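Notes from the Drundo visit (week 3 handout)

I said I'd write these up for those of you who couldn't get on the minibus, so apologies if they wander a bit. Drundo had us for the whole morning in December, and Sigrun Solberg did nearly all of the talking, which suited me fine as I could just listen and scribble!

1. What they do

They teach robot arms to handle ordinary household things – bottles, bowls, cutlery, that sort of stuff. Their main project is called Notetti and it learns from recordings of people's hands. You may remember I moaned in week 2 about how slow it is to program a grasp by hand. Sigrun had exactly the same moan, only with years more of it behind her.

2. The arm demo

We started with the arm putting cups on a shelf. It managed most of them and dropped one, and I was rather glad we saw that, as the drop got more questions than everything else put together. Rasmus Paju slowed the replay right down for us and you could see the fingers close a touch too early. He blamed the timing, Sigrun blamed the training recordings, and they were still at it when we went for coffee.

3. How the recordings are made

This was my favourite bit. Somebody sits at a table, wears a sensor kit on one hand and picks things up, over and over. Notetti has 2,584 recordings so far and they'd like another 500 by spring. Look at where the fingers go round the bottle, and at the square printed marker on the side of the kit. The marker is for working out where the hand is in space, and the sensors deal with the fingers. Two separate jobs, so please keep them apart in your write-ups. 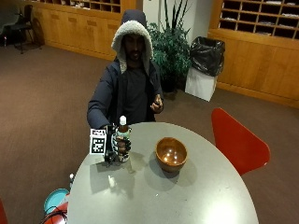
4. For next time

Read the chapter on grasp types and bring one object from your kitchen (nothing sharp, please). Jot down how you'd pick it up if you only had a thumb and two fingers. Piret Urbonaitė has the sign-up sheet for the second visit.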